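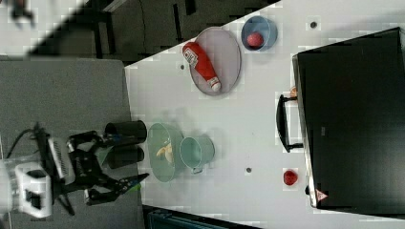 Flukport supplies tableware and small kitchen goods to rental apartments, staff kitchens and student housing. The company was set up in Balport to solve a narrow problem: shared kitchens are usually stocked piece by piece, and the pieces do not work together. We plan a kitchen as a set. Color matters in this work. A user who can tell a bowl from a plate at a glance puts it back on the right shelf.

What we supply

The standard range is called Kernby. It covers plates, bowls, mugs and cups, and is sold in 3 set sizes. All pieces can be ordered singly as replacements, in the same colors, for as long as the set remains in the catalog. The second range, Gosling, is for kitchens with limited shelf depth. Gosling bowls are lower and the mugs have smaller handles. The two ranges may be mixed in one order.

We do not sell appliances. We do plan around them. A layout sheet is included with each order and shows clearances for oven doors and handles, the recommended shelf for each piece, and a landing area for hot dishes. Customers send us shelf measurements before the sheet is drawn up. 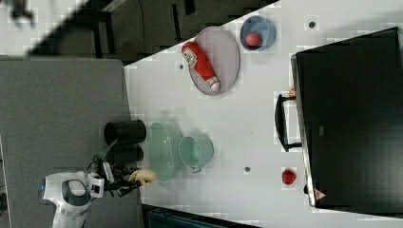 Can we order a set without the layout sheet?

The sheet is part of every set and is not priced separately. Single replacement pieces ship without one.

How we work

Rebecca Pace runs product selection. She keeps the piece list at 97 items – a new item goes in only when an old one comes out. Ha-rang Ji draws the layout sheets and answers technical questions on shelf loading and stacking height. Orders are packed at our Balport unit, with plates on edge and cups nested in sleeves.

The minimum order is 19 pieces. Orders over 100 pieces are delivered on pallets and need ground-floor access. Breakage must be reported before the packaging is discarded. The current catalog took effect in June 2018 and replaces all earlier lists. Prices in it do not include delivery.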